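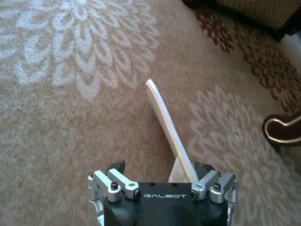

5.2 Slow loss of grip on thin objects

We had expected, perhaps a little too confidently, that thin and flat objects would be hard to pick up and easy to keep. The logs told us otherwise. The fault we came to call the Nurnum slip appeared in 93 of the 2000 tidying trials, nearly always after a lift that our software had marked as good. With a long, narrow object pinched upright between the two fingertips, as in Figure 4 (left), very little of it is held and most of its length stands free — and so a small twist at the wrist can start it turning. The Stivurlow controller reads finger width only, and a thin object that turns within its own plane hardly changes that width at all. The arm then carries on toward the bin, quite content, and the drop goes unreported.
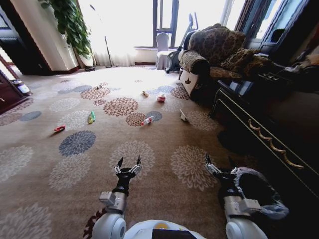 Figure 4. Wrist view (left) and head view (right) from the floor-tidying task.

We spent a good while blaming the fingertips, and we are grateful to our patient colleagues at Gimitz for lending us a second set, which slipped just as often. What helped in the end was plainer: a pause of 100 milliseconds after each lift, followed by 2 wrist-camera checks of the object's angle. If the angles differ, the arm lowers the object and tries again. The Pretorius planner needed a small change to allow this, and we describe that change in Section 6.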